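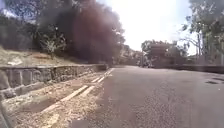 Call for participants: Dollthorpe Prayer Diary, second round

The Dollthorpe Prayer Diary is a study of how lay people pray on ordinary days, outside public worship. It is run from Grarnstead by the Jacobs Trust. We are now recruiting 40 adults to keep a short written diary for 10 weeks. The first round closed in July and produced 3,323 entries, which are being indexed by hand.

Who can apply

Applicants must be 18 or over and must pray at least once a week, alone or with others. Any Christian denomination is accepted, as are people who attend no church at present. Clergy, members of religious orders and students in training for ministry are not eligible for this round. People who kept a diary in the first round may apply again but will be placed on a reserve list.
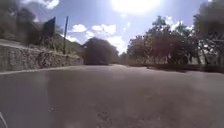
Stone retaining wall beside the road.

What is involved

Each participant writes one entry a day on at least four days of the week. An entry records the time, the place, the form of prayer (set text, silence, intercession, scripture reading or other) and a free comment of any length. A day on which prayer was intended but did not take place should be entered as such - these entries are coded separately and are of equal use to the study.

Diaries may be kept on paper or in the online form, but the two should not be mixed. Paper diaries are posted back every second week in the envelopes supplied. There is one interview at the end, by telephone or in person at Grarnstead or Prirkeck, lasting no more than an hour. 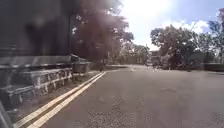
Intercessions often name other people. Participants are asked to use initials or a relationship ("my aunt", "a neighbour") in place of full names. Any full names that remain will be removed before indexing. Entries may be quoted in the final report, without attribution, unless the participant ticks the box on the consent form to exclude them. Anyone may withdraw at any point up to the interview, and their diary will be returned or destroyed as they prefer.

Payment

A single payment of £185 is made after the interview. Travel to the interview is refunded at standard class on production of a ticket. Participants who withdraw early receive a share of the payment according to the number of weeks completed.

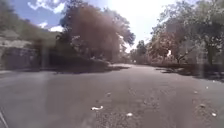 How to apply

Write to Barrett Whitfield, Study Secretary, at the Grarnstead office, giving your name, age, postal address, denomination if any, and whether you would use paper or the online form. A reference is not required. Please do not send sample entries.

Applications must arrive by 10/26/23. Places are allocated to give a spread of ages and traditions, so early application carries no advantage. All applicants will receive a reply by post.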